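Kendumport > Places > The Long Walk > Gallery

Print this page | E-mail this page

Reading time: 5 minutes

The Long Walk at Kendumport

If you have ever come into Kendumport by the east road and wondered about the great stretch of concrete behind the office blocks, this page is for you. Most people here call it the Long Walk, although the street signs have never agreed, and on the older town maps it is only a pale stripe with no name on it at all. I have been walking it for a good part of my life - to school, to my first job, and now mostly for the pleasure of it - and I have been promising friends and readers for ages that I would put something together.

I should say at the start that this is a gallery in the making. The old prints are in a box and will take me some time to go through, so for now there is a good deal of talk from me and one picture at the end. I will add to it as I go, and I hope you will come back. What follows are the notes I have written up for each part of the walk, in the order you would come to them on foot.

The east end

The Walk was laid out when the Woltik company was still the biggest employer in town and had 2,000 people coming and going every working day. You can imagine what the path was like at eight in the morning. My mother worked in the Woltik accounts office for years, and she used to say that if you dropped a glove you had to keep going and come back for it at lunchtime. It was built wide for that reason, and it has stayed wide, even though the crowds have long gone and the offices are let out now by the floor to all sorts of smaller firms.

If you are coming by bus, the 255 is the one you want. Ask for the Woltik stop, even though it has been renamed, and the driver will know what you mean. From there you cross the road, go past the bicycle racks, and you are on it.

The concrete

I am fond of the slabs, and I know that is an odd thing to be fond of. They are big rectangles with dark joints between them, and as a child I had rules about the joints that I followed very strictly (never on a line before noon, only on a line after). My sister had different rules and we argued about them all the way home. The surface has weathered and taken on stains over the years, and in some places it has gone a little uneven, so do look where you are putting your feet if you are pushing a stroller or walking with a cane. There was talk in January of replacing it all with brick. I wrote a letter against it, a rather long one, and I got a very polite reply.

The thing I like best about plain gray concrete is how much it changes with the weather. After rain it goes almost silver. In summer it is so bright that you want a hat, and in the evening it gives back the warmth of the day, so that you will find people lingering and chatting long after they meant to be home. Under heavy clouds it goes soft and quiet, and that is when I think it looks most like itself.

The hedge

The hedge was planted by Tikkanen, the nursery that used to be out on the harbor road, and it went in as little knee-high plants that looked as if they would never come to anything. It has come to a great deal since! On a dull day it is so dark that it is nearly black, and it runs along the path for such a distance that you stop noticing it is there, the way you do with a wall. There are birds in it all through the spring. I have spent many a happy few minutes standing with my ear to it, pretending to look for something in my bag when people went by.

A low curb runs along in front of it, and generations of children have walked that curb with their arms out. I did, and I would not swear that I have stopped.

The blocks behind

People are sometimes rude about the long office blocks over the hedge, and I used to be one of them. I have come round. They are all in stripes, a band of windows and then a pale band and then windows again, and they step back one behind the other so that your eye gets carried along with them. Hostico has its training rooms in one of them now, and on winter afternoons when the lights come on floor by floor the whole row is really quite handsome.

How long it takes

Allow yourself 40 minutes there and back if you are strolling, and more if you have a dog or a talkative friend with you. There is a café on the side street at the east end where they do a good bean soup, and I would save that for the way back. Wear something windproof. The air comes straight in off the water and there is very little on the open side to stop it.

The picture

This is the kind of day that those of us who live in Kendumport know best, with a heavy sky and plenty of room to walk.

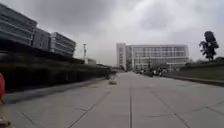 The Long Walk under cloud, with the hedge and the office blocks on the left and the big building in the distance.

More to follow once I have been through the box. If you have old prints of the Walk yourself, especially from the Woltik days, I would dearly love to see them, and I promise to send them back in the same envelope.

Page last changed 13th October

Print this page | E-mail this page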